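Viernes, por la noche

Llegué a casa pasadas las diez y no tengo sueño, así que apunto lo de hoy antes de que se me mezcle con lo de la semana que viene.

La audiencia del presupuesto de transporte fue en el salón de actos del instituto de Foraletti. Empezó con veinte minutos de retraso porque el micrófono del público no funcionaba y hubo que traer otro del gimnasio. En la hoja de entrada firmamos 155 personas. La anterior, en marzo, no había pasado de 36, y casi todas éramos del barrio de Tesport. Esta vez vino gente de la zona del río y también de las calles nuevas que están detrás de la cooperativa, que hasta ahora no habían dicho nada sobre los autobuses aunque son los que más lejos tienen la parada.

El distrito presentó los números en una pantalla. La línea escolar de la mañana se mantiene. La de las cinco y media, la que usan los que se quedan a refuerzo y a deporte, desaparece en septiembre si no se aprueba otra cosa. Según su cuenta la usan 213 alumnos. Pregunté si la cifra era de inscritos o de los que suben cada tarde y me contestaron que de inscritos. Pedí la otra por escrito. Dijeron que la mandarían. La anoto aquí para reclamarla el miércoles si no ha llegado.

Entregamos las firmas, 2600 en total, en dos carpetas azules. Nos dieron un recibo con sello. Lo tengo en el cajón de la cocina, con la copia de la carta.

Hablé en el turno catorce. Tenía dos minutos y llevaba el papel escrito para tres, y tuve que saltarme la parte de los horarios de las madres que trabajan en el almacén de Tekin. Me dio rabia, porque era lo más concreto que llevaba. Después la contó otra vecina, sin papel y mejor que yo. Habló del turno que sale a las seis, de que no hay acera en el último tramo de la carretera y de que en invierno a esa hora ya es de noche. El presidente de la mesa tomó nota o hizo como que tomaba nota.
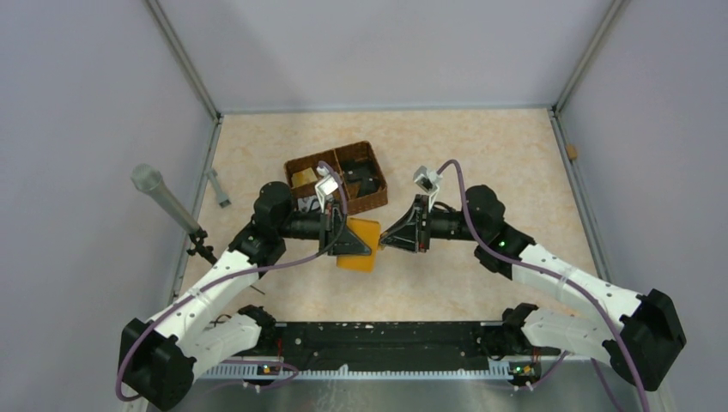 Los dos brazos, uno frente al otro, y la almohadilla amarillo anaranjada entre las pinzas.

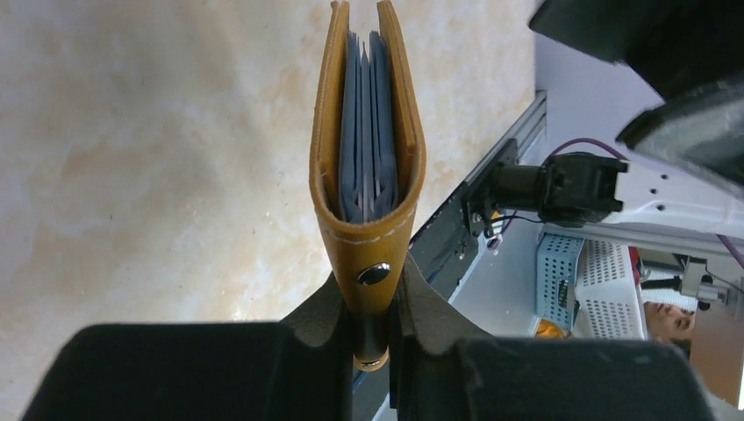
Lo que más se discutió fue el traductor. En la convocatoria ponía que habría interpretación y la hubo solo en la primera hora. Cuando llegó el turno de preguntas ya se había marchado, y varios nos pusimos a traducir desde las filas, cada uno a los que tenía al lado. Se hacía mucho ruido y nos llamaron la atención dos veces. Al final un señor mayor se levantó y pidió que constara en acta que no había entendido la respuesta a su propia pregunta. Consta, lo comprobé antes de salir.

A la salida nos quedamos un grupo en el aparcamiento, junto a la valla. Se acordó lo siguiente: volver a Nokden el lunes para pedir el local, preparar una carta corta sobre la línea de las cinco y media, y mandar otra aparte por lo de la interpretación. Yo me encargo de la segunda. También salió la idea de ir en autobús todos juntos a la próxima sesión, en la misma línea que quieren quitar. A mí me parece bien, aunque hay que mirar si después queda alguno para volver. Creo que no.

Hubo una discusión pequeña sobre los carteles. Unos quieren que ponga el nombre de la asociación bien grande y otros que ponga solo la hora y el sitio. Yo soy de los segundos. En marzo hubo vecinos que no vinieron porque pensaban que era cosa de socios. No se decidió nada y hacía frío, así que lo dejamos para el lunes.

El voto es en julio. Faltan dos sesiones antes, y en la última ya no se puede hablar, solo asistir. De los siete de la mesa, tres parecen estar a favor de mantener la línea, dos en contra y de los otros dos no sé qué pensar. Uno no abrió la boca en toda la tarde.

Cené de pie, lo que quedaba de la tortilla. Tengo la garganta mal de hablar por encima de la gente. Mañana a las once reparto hojas en la puerta del mercado, hasta la una, y antes tengo que pasar por la copistería y llevar cambio, que la última vez no tenían. Falta también devolver la silla plegable.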